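Sorting Balls by Feel: Does Gripper Current Help a Learned Policy Choose Its Grip?

Student project report, Robotics Lab course, Olldale

1. Background

Our group worked on a small part of a larger question in the lab: how much can a robot arm learn about an object from the act of closing its fingers on it? The arm we used has no touch sensors. It does report the motor current in the gripper, and the current goes up when the fingers press on something. A hard ball makes it go up fast. A soft ball makes it go up slowly.

Earlier students in the lab had trained a policy they named Plamer to pick objects up from a table and drop them in a bowl using camera input only. It did well with blocks and badly with balls. Most of the failures were of two kinds. Either the fingers closed too lightly and the ball slipped out on the way up, or they closed off center and the ball shot out sideways. We wanted to know if adding the current reading would fix the first kind. We did not expect it to do anything for the second.

2. Method

We kept the Plamer network and added one input, the last 10 current readings from the gripper motor. We call the changed version Kimaro. Both versions were trained on the same demonstrations, 300 in all, recorded by teleoperation in June. Every demonstration starts with the arm above the table and ends with a ball released over the bowl. Episodes where the operator dropped the ball and picked it up again were kept in. We argued over this and decided that recovery was worth learning.

The current signal is noisy when the arm is moving, so we filtered it with a simple moving average. A longer filter gave a cleaner curve but also a delay, and with the delay the fingers had already finished closing by the time the network saw the change. We settled on the shortest filter that removed the spikes.

Training took 1000 epochs for each version. Fluvby, the logging tool we used, saved the joint positions, current and video with a shared clock. In the first week the current log was offset from the video by a fraction of a second, and those recordings had to be thrown out and made again.

3. Test setup

The tests used balls that differ in size, surface and stiffness, placed by hand in new positions before each trial. Lighting was left as it was in the room. We did not close the blinds or clear the background, and people went on working at the desks nearby. A trial counted as a success if the ball was lifted and ended up in the bowl. It counted as a slip if the ball left the fingers after being lifted, and as a squeeze-out if it left them while they were closing.

4. Results

Kimaro slipped less often than Plamer. The difference was clearest with soft balls, where Plamer tended to stop closing at first contact and Kimaro kept going until the current leveled off. With hard balls the two were close to equal.

Squeeze-outs did not change. The current reading says that the fingers are touching something, but by then the ball is already moving. We think this has to be solved before contact, either with a better camera view or with a slower approach.

Kimaro was also slower, by about 2 seconds per pick. It hesitates with the fingers partly closed. We looked for this pause in the demonstrations and did not find it there, so it probably comes from the filter.
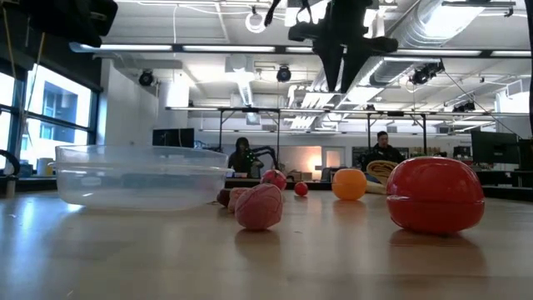
Wafula Mutiso read a draft of this report and asked whether we had tested the current input with the camera blocked after contact. He wrote, "If the slips stay low with no image, then the current is doing the work. If they go back up, you may just have a policy that closes longer, and you could get that with a timer." He also suggested running Plamer with a fixed extra delay before lifting, as a second baseline.

We ran the second baseline on the soft balls only. Plamer with the added delay slipped less than plain Plamer but more than Kimaro, so part of our gain does come from closing longer. The blocked camera test has not been done. It needs a change in how the video stream is read, and we ran out of lab time.

5. Limits and next steps

All the training and testing was done on one arm at one table. The finger pads wore down over the project and we did not replace them between the two sets of tests. Plamer was tested first, so the wear would count against Kimaro if it matters at all, but we did not measure it.

The next group should start with the blocked camera test, and should mix the trials of the two versions in random order. The logs and both sets of weights are in the shared project folder.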